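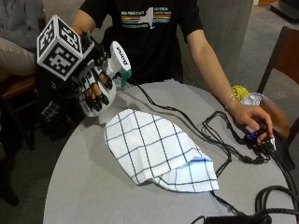

4.2 Tea towels, and how people come to fold them as they do

We had meant to give the tea towel a paragraph or two and then move on to bed linen, where most of the earlier writing on household folding has been done and where we supposed the interesting disagreements would be found. In the event the tea towel took over a good part of the Wastitia interviews, and we have let it have a section of its own. People who had very little to say about fitted sheets (beyond the usual groans) turned out to hold firm and quite tender opinions about the small cloth that hangs on the oven door, and they were generous enough to share them with us over a great many cups of tea.

The material comes from 52 households, each visited by one of three interviewers, and from 311 diary entries in which people wrote down what they had done with that day's clean cloths. The diaries were kept through September, a month chosen mostly for the sake of the families with children at school, whose washing settles down again after the summer. Honeylyn Soriano read all of the entries first and sorted them by the opening move of the fold. Custódio Cordeiro then read them again with her labels hidden, and where the two readings parted company the entry was talked through until everyone could live with the result. A few entries resisted us to the end and are kept under "other", among them a lovely one that says only "the usual, but crossly".

4.2.1 The first fold

Nearly every account begins with the cloth being laid out or shaken out, and it is here, before any fold has been made, that the differences start. Some people want the cloth perfectly square to the edge of whatever they are working on. They pull at the corners, they smooth with the flat of the hand, and they will happily start again if the weave has gone off at a slant. Others take the cloth as it lands and let the first fold do the straightening for them. We have called these two habits squaring and gathering in, and we would ask the reader to hold the terms loosely, as plenty of people do one on a quiet morning and the other when the potatoes are boiling over.

Figure 3 gives a fair idea of how far a cloth can be from square while a fold is nonetheless there to be seen. The towel is white with a navy-blue windowpane grid, and it lies in a long, leaf-like shape across the middle of a round, light-grey table, with one corner turned back over itself so that the cloth is doubled there and the crease lines show. A squarer, shown this sort of arrangement, will generally want to open the whole thing up again. A gatherer will look at the turned corner and see a beginning. Both responses seem to us perfectly sensible, and we found it very hard to predict from anything else about a person's kitchen which of them we should get.

Tables matter here more than we had expected. A rectangular table lends its edge to the folder, who can line the hem up against it almost without thinking, and several people told us they had not noticed they were doing so until they came to fold in somebody else's house. A round table offers no such help. One woman in the Husar flats, who had lately changed from the one sort to the other, wrote that her towels had "gone to the dogs" for a fortnight and that she had taken to using the back of a chair. Others with round tables look to the cloth itself for their straight lines, and this brings us to the matter of pattern.

4.2.2 Checks, stripes and plain cloths

A checked cloth carries its own ruler about with it. Where the lines are widely spaced, as in the windowpane cloth of Figure 3, a folder can bring one line down on top of another and know at once whether the two layers agree. Several diary keepers described doing exactly this, and one added that she found it soothing, "like closing a book on the right page". Stripes help in one direction and leave you on your own in the other. Plain cloths, and those printed with a picture in the middle, drew the most complaints, and it was for the pictorial ones that people most often brought in a rule from outside: the castle must face upwards, the recipe must be readable, the cockerel must not be folded through the neck.

It would be easy to make too much of all this. A good many checked cloths in our households were folded without the least regard for their lines, and Ernő Bíró, who did the longest run of visits, has reminded us more than once that a pattern can show up a poor fold just as readily as it guides a good one. Two or three people said they had gone over to plain towels for that very reason, being tired of having a crooked line look back at them from the drawer. We think the fairest thing to say is that a grid gives the folder something to agree or disagree with, and that some folders enjoy the conversation more than others.

4.2.3 Corners

Corners deserve a word to themselves. In the diaries they are the part of the cloth most often mentioned by name, well ahead of the hem, and they are almost always spoken of in terms of catching: a corner is caught, or gets away, or has to be gone after. People who fold quickly tend to pick up one corner and carry it across, leaving the opposite one to follow as best it can. This makes for a diagonal first fold, often corrected by the second. People who take up two corners together make a straighter fold but need more room to do it in, and in the narrower kitchens of the Prenumine terrace we were told that the two-corner fold was kept for the bedroom or the landing.

There is some feeling attached to the single corner, too. It was described to us as slapdash by those who did not do it, and as "the way my gran did it" by a surprising number of those who did. Eluned Parri has suggested that the one-corner fold is learned young, when the cloth is large and the arms are short, and that it simply stays on in some people afterwards. We have no means of testing this with the diaries as they stand - the youngest diary keeper was already well grown - but it fits with what we were told about children helping in the kitchen, and we return to it when we come to napkins in Section 4.4.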